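Progress report to the Skakby Fund
Play and Sorting Baskets, Lollitz toy library
August 12, 2025

Since the June report we have moved from buying to trying out. The grant has paid for 86 baskets so far, all from Villanueva, and 377 blocks from Stetska. The last 16 baskets are on order.

We settled on shallow woven wicker with no lid. Small children can see what is inside and reach it without tipping the whole thing over. The off-white cloths we already owned are being used as table covers - they need a proper wash before the autumn loans begin.

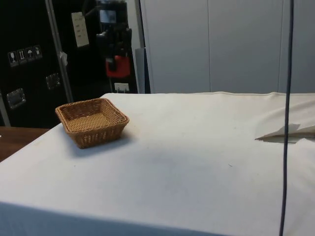
Albane Baudry asked whether the baskets would stand up to a full year of lending, as the plastic tubs did. We can't say yet. We have put 10 aside for daily use and will check the rims and corners each month.

Blocks are the other half of the set. We are keeping to large plain ones in the first round, as the small ones were lost too often under the old scheme.
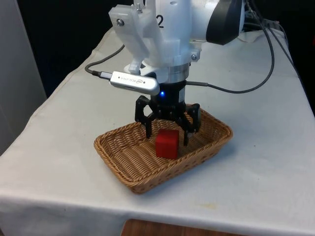 At the covered table, Lollitz.

Sorting by colour is the first activity on the printed card. Families told us the old card had too many steps, so the new one starts with a single block and a single basket. A red cube over tan wicker is easy to pick out, and we will keep that pairing for the opening step. The card is with the printer now.

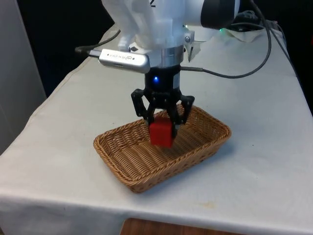 Storage took longer than planned. The shelves at Lollitz were too narrow for the rectangular baskets laid flat, and we have had to move two brackets on each bay. The cost came out of our own budget.
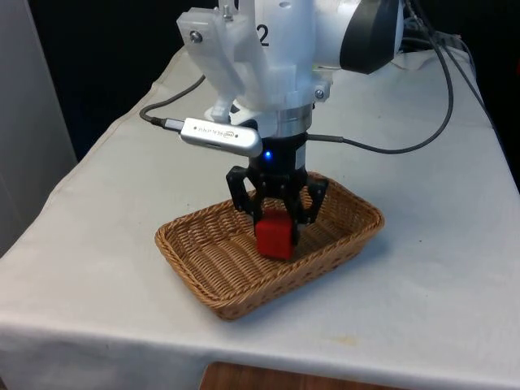 The remaining bays will be done once the last order arrives. We then need to label every basket and enter the sets in the loan book. Spending is within the agreed total, and we are not asking for any change to the final payment.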